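Returns

I'd been on the returns bench at Lovemura for 4 years when they put the arm in, and for the first week I hated it the way you hate a new dentist. I used to do the picking myself. Gray bin comes down, you reach in, you pull out whatever some customer in Ilton didn't want anymore, you decide where it goes. I was good at it! I could tell a dead mouse (computer kind) from a live one by the rattle, or I told people I could.

Now the arm reaches in and I sit beside it with a tablet. If it's stuck, the tablet chirps and I pick the right thing on the screen with my finger, like I'm feeding a very slow toddler. My first shift it chirped 91 times. By June it was down to 3 or 4 a night, and that's when I started getting nervous.

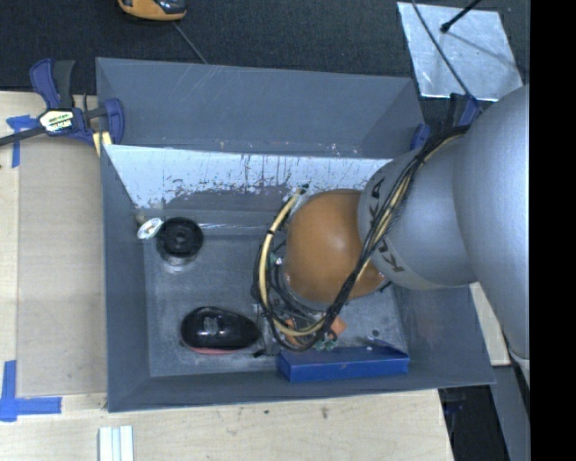
So one Wednesday, a little after two in the morning, I did something dumb. It was going for a long blue box lying flat on the bottom, and it wouldn't commit. Down, up, down again. The tablet chirped and I just didn't answer. I wanted to see what it would do without me — I think I wanted it to give up.

It tried from the other side. Then it waited, and the chirp came again, a bit louder, and I felt my face get warm like I'd been caught ignoring my own mother.

I tapped the box. It took the box. We went on like that until the coffee break.

My shift lead came by with a form from the Radwan office, the people who sold us the thing. They needed trainers for the Limard site, days, 2 dollars more an hour. "You'd be teaching it," she said. I asked what happened to the bench once it was taught, and she looked at the form for a while and said she'd only been given the one page.

I signed it against the side of the vending machine. Behind me the tablet was already chirping, and I went back over to see what it wanted.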